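Gripper week, continued

So the second pair of fingers finally went on, and I've been grinning since breakfast! For anyone just joining, I'm comparing two hand-held grippers, the Skurnia and the Metatik, before I spend July building anything bigger. Rhodri Craddock talked me into logging every grasp, which felt like homework until I had 1,084 of them and could see my own bad habits in the numbers.

The Skurnia closes faster. The Metatik feels nicer in the hand (my wrist says thank you), and its controller woke up on the first try, which the other one has yet to do. I did 122 grasps with each last night and I still go back and forth.

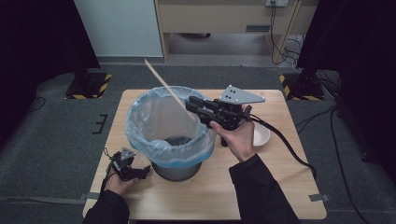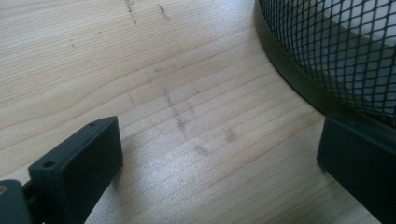 What I keep fiddling with is how far open to leave the fingers before I reach for something. Wide is forgiving, and I love it for anything awkward. But next to the black mesh container, with the fingers spread, there's hardly any room between the right one and the rim, and I get nervous and slow down. So tonight I'm trying half open, same grasps, fresh log. Anastasia Vasilakis is betting on the Metatik. I'm leaning Skurnia, just barely.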